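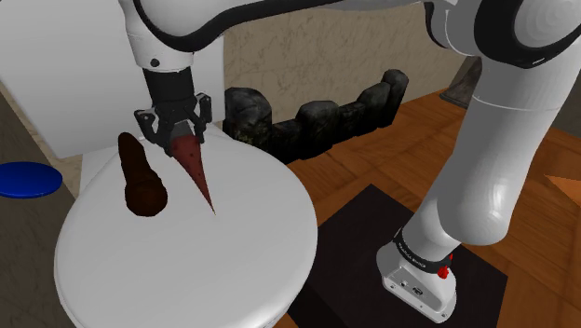
Render of a robot arm gripping a cone

OK so I finally read the whole Merent settlement over my lunch break and I have feelings. Thread, sorry in advance

If you missed it: Merent makes the Barodex pressure cooker, the one with the lid that could pop open while there was still steam inside. My aunt had one. I had one! It was on my counter for two years

521 people filed injury claims. 479 of them get a payment under this deal. The other 32... wait no, 42, I can subtract, I promise. Those folks get a letter saying their paperwork came in late

And the late thing makes me so mad, because the claim form went out in November to whatever address was on the warranty card. Who fills out a warranty card?? Who still lives at the address on it??

Page 32 is the part to read if you only read one. Merent "neither admits nor denies" that it knew about the lid latch. Then in the very next paragraph it agrees to keep the test reports sealed. So there are test reports!

Bravent made the latch, and they aren't part of the deal at all. No payment, no changes, nothing. They can go on selling the same part to anybody

Kartini Pasaribu (she was burned on both arms and spoke at the hearing) asked the judge one thing, whether any person at the company would have to say out loud what happened. The answer was no. I keep thinking about that

Someone's going to tell me the fine is big. I looked it up, and it comes to some 255 dollars per cooker sold. The cooker cost more than that when I bought mine, and it was on sale lol

Adi Entili has been posting the court filings as they come in, all scanned and searchable, bless him. Go follow him if you want the real documents instead of me yelling on my phone

Couple people asking: yes, you can still object in writing. It goes to the court clerk AND to Goh, the firm handling the claims. Put the case number on the first page and keep a copy

Mine's one page and pretty cranky. Mailing it after work, if I can find a stamp in this house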